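So the budget for the handheld grippers is done, more or less! I had 2,000 to play with and Drakos wanted 312 a pair, which sounded fine until I added postage (18 a box, cheeky) and the harnesses. Benoît Chauvin reckons we need four pairs. I say three, and a spare set of fingers.
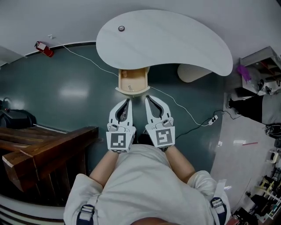
Woren quoted 282 but can't deliver until May, so I'm tempted to wait. It'd leave a bit over for straps and chargers, and I always forget chargers. Has anyone ordered from them?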